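Hand-held gripper trials, finger pads and marker cubes
January 2020
Posted by the Kamstead bench
Filed under: Bench notes / End effectors / Hand-held

Continuing the pad comparison between the Skustance fingers (curved) and the Etim pads (flat, textured). Both bolt to the same body. Target for this round is 300 usable episodes per finger type on the washstand task set: toothbrush to cup, pump bottle upright, small bottle into box.

Cables were the main nuisance. With two units in hand the leads pull slightly at the wrist once the operator steps back from the table. Longer leads are on order from Hoteck. Until then, keep the start position close to the sink edge.

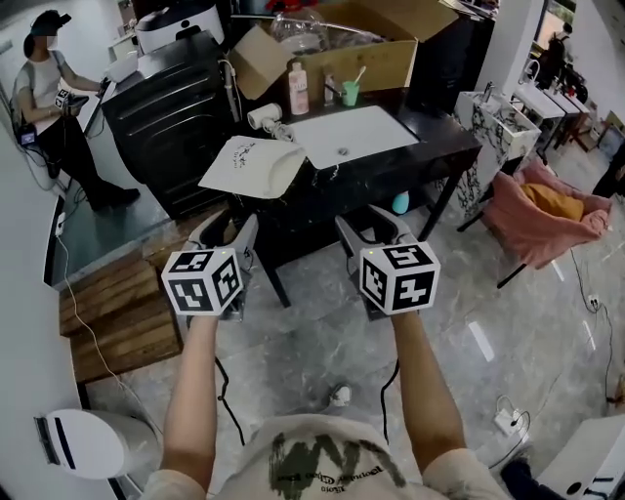
Both units up before a run at the sink table, cubes facing the operator.

Tracking notes. Pose recovery from the cubes is fine while two faces show. With one face at a steep angle the yaw estimate jumps, worst when the hands cross. Raised exposure gain one step and the jumps got fewer, but noise on the dark marble got worse. Left it at the old setting. Logged 394 dropped marker detections over the morning, almost all from crossed hands.

Two operators working at neighboring stations do show up in each other's views. Added a check that rejects any marker ID not assigned to the unit being logged. It costs nothing measurable in the 20 ms budget.

Pads. The textured face holds the smooth bottles well at low closing force. It is less good on the toothbrush handle, which rolls toward the fingertip. Curved fingers center the handle better but need a wider approach.
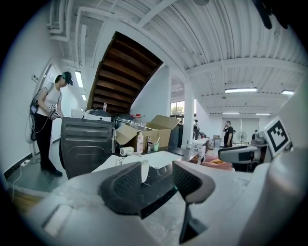 Comment from Skustance: the roll on thin handles is a closing speed problem as much as a pad problem, and we should repeat the toothbrush runs at half speed before changing the texture. Fair point. Added to the list.

To do
- toothbrush runs at half speed, both finger types
- recheck pad wear at 1000 closes
- fit Hoteck leads when they come
- decide on one finger type by March

Recent entries
Etim pads: first fit and shim sizes
Marker cube calibration, second attempt
Clock offset between left and right units
Trigger spring replacement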